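6th February

Toothbrush sorting, continued. We're still on the wrapped ones from the Hirnell order, and I've decided I like this job more than I let on at the meeting (don't tell anyone or I'll be doing it until August).

Started the day by arguing with myself about what "sorted" means. The sheet from Cundier just says by colour. Fine, except half of these brushes are two colours! Is a blue and white one blue? I say yes, go by the loudest colour and let the white look after itself. Pink and orange is where it gets ugly. For today I'm putting those in with pink, and if Oduvcombe want an orange group they can say so and send another container.

Wrappers are the other nuisance. The plastic slides, so a heap never stays a heap for long, and under the overhead lights you get glare off the film that makes green and blue look a lot closer than they are. I had 3 go in with the wrong lot before lunch and only caught them on the recheck. Moving to the butcher-block top was a good call though, the pale wood is much easier on the eyes than the old grey bench.

Things to sort out before the next batch: label the clear containers on the end, where you can read it when they're full. Handles all facing one way, please, they pack so much better. And can whoever has the lid for bin 13 bring it back, I've looked everywhere, including the Myklebust shelf.

Big heap of mixed colours in the first one, and in the second the containers are in use with a few brushes still out on the wood.

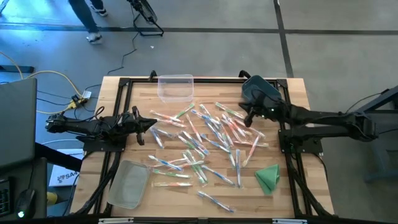
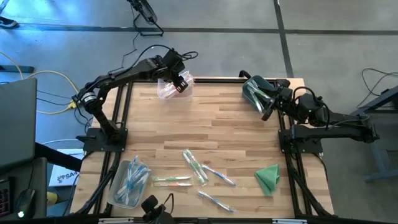
Yasmine Bennani wrote underneath in pencil that she'd split out the two-colour handles from the start and give them their own container, "even if it's only until Oduvcombe answer", as going back through a full one to pull them out took her most of an afternoon last time. She also has the lid.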